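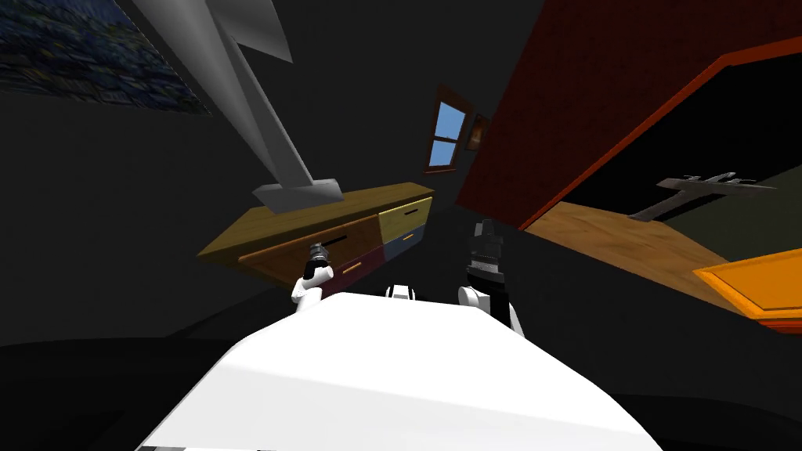
Anyone else's job turned into watching a robot?

pinkthermos
Posted 08:13, Work & Workplace

Hello all, long-time lurker here. I'm at Nikska, on the furniture side, and until August I was one of the people who did the drawer and handle checks by hand. You pull it, you push it, you write down if it sticks. Now the first round happens on a computer. They put a pretend dresser in a pretend room, a pretend robot has a go at it, and I sit with a brew and mark the runs good or bad.

I'm not moaning exactly! My wrists are loads better. But I used to do the checks with three others, chatting all day, and now two of them have been moved to Grikadix and I've got headphones on. Has anybody been through this? Does it settle down?

old_lathe
Posted 08:40

It settles, but you have to fight for the good bits. When our place brought in Minami for the stock side I thought I'd be out by Christmas. I wasn't, but my job got very thin. Ask what you'll be doing in a year and get them to write it down.

brambleandco
Posted 09:02

Bit gloomy, lathe. I went from packing to checking runs and I'd never go back – I've got my evenings, my back doesn't ache and I learnt something. What's the actual marking like, pinkthermos? I can't picture it.

pinkthermos
Posted 12:31

Loads of stills and clips, mostly very close up. You get the gripper view and you have to say what it's got between the fingers, and whether you'd be happy with that on the real thing. This one's from this morning's pile and I went back to it twice, all that brown and one black bar. 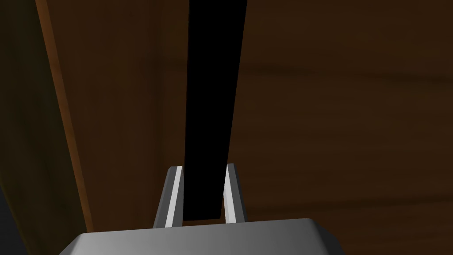 Long post · 307 words · 2 min read

So the marking. I get 995 runs in a batch and there's a target (of course there is), and it's worked out as if every one takes the same time. They don't. An easy one I can do while unwrapping a biscuit. A murky one like that, I want to see what came before and what came after, and the clock's still going.

What bugs me is that the handle knowledge is all in our heads. I know a thin handle will feel fine on the first pull and horrible by the tenth. There's no box for that on the form, there's only good, bad and unsure, and my supervisor gets twitchy if you press unsure too much. I pressed it 13 times yesterday and got a message about it!

The training was one afternoon on Cillik, which is the thing we do the marking in, and most of that was passwords.

old_lathe
Posted 12:50

And there it is. They want your judgement but they're paying for your clicking.

brambleandco
Posted 13:06

I don't think that's fair. Somebody upstairs probably has no idea what the unsure button is for. We had the same row, and once we wrote notes next to each one they stopped chasing us and started reading them. Did you do notes?

pinkthermos
Posted 13:22

There's a notes field but it's tiny. I've been keeping my own in an exercise book. Plenty of mine look like the one below anyway, open fingers and nothing in them, and I can't think what I'd write except "empty".

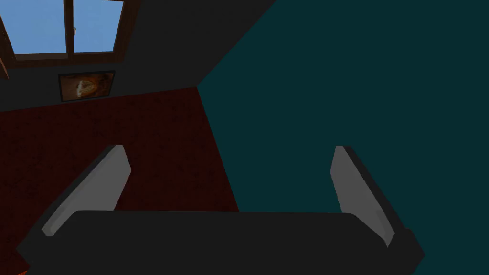
Maiara Furtado
Posted 14:15

Write "empty" and then write what you'd have expected it to be holding. I kept an exercise book as well, and when they set our new targets I took it into the meeting and read bits out. We got the hard ones taken off the clock. It took ages and I had to be a right pain, but they did it.

old_lathe
Posted 14:32

Fair play, that's better than I managed. I still say get it in writing.

pinkthermos
Posted 17:48

Right, exercise book's coming in with me tomorrow. And I'm going to ask if we can do the marking in pairs for the murky ones, if only for the company. Will report back.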